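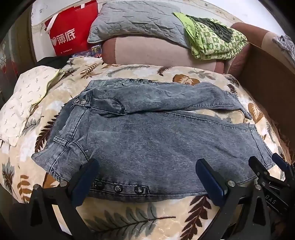
Ebbe Sjöberg wrote that the folding notes were fine for T-shirts but no use for jeans, and asked whether trousers could get a set of their own. They now have one. The answers to the other points in that message are worked in below.

Vorkero Trouser Folding Notes
README

What this is

A set of written notes and pictures on laying out, smoothing and folding trousers at home. Most of it covers denim. Shirts, towels and bedding are in the older Vorkero set and are not repeated.

Contents

notes/ one text file per garment, 50 in all
pictures/ garments laid out or partly folded
terms.txt the words used for parts of a garment
changes.txt what was edited and when

Garments

Every garment was washed before it was laid out. Nothing was ironed or starched. Jeans make up most of the set, and the rest are work trousers and a few pairs of cords. Wear was left alone, so expect fading, creased legs and rough hems.

Surfaces

Beds, blankets, a rug and a kitchen table. Soft surfaces hold a leg in place but also drag on it when you try to pull it straight. On a plush blanket, lift the leg and set it down again. Pulling it across the pile puts the wrinkles back in.

Terms

Waist: the whole band, including the loops.
Leg end: the hem and the last few inches above it.
Placket: any strip of cloth that carries buttons, wherever it is on the garment.
Bunched: the cloth is gathered up and the leg is narrower than it would be flat.
Flat: the leg is at full width. Small wrinkles are allowed.

Earlier drafts used "cuff" for leg end. Sjöberg pointed out that many trousers have no cuff, and the word was dropped.

The fold

1. Lay the trousers out with the waist to one side.
2. Open out any bunched leg from the waist down.
3. Fasten the waist. Leave other buttons as they are.
4. Lay one leg over the other and line up the seams.
5. Fold the leg ends up to the waist, then fold once more.

For the Söderlund drawer, which is 13 inches deep, add one more fold at the end.

Known problems

Five of the garment files say "left leg" without saying whose left. Read it as the wearer's left.
The file for the Durkau work trousers has no fold size.
Stretch denim springs open after the last fold. We have no good fix for this.

Changes

May: trousers split off from the main set, terms rewritten, step 3 added.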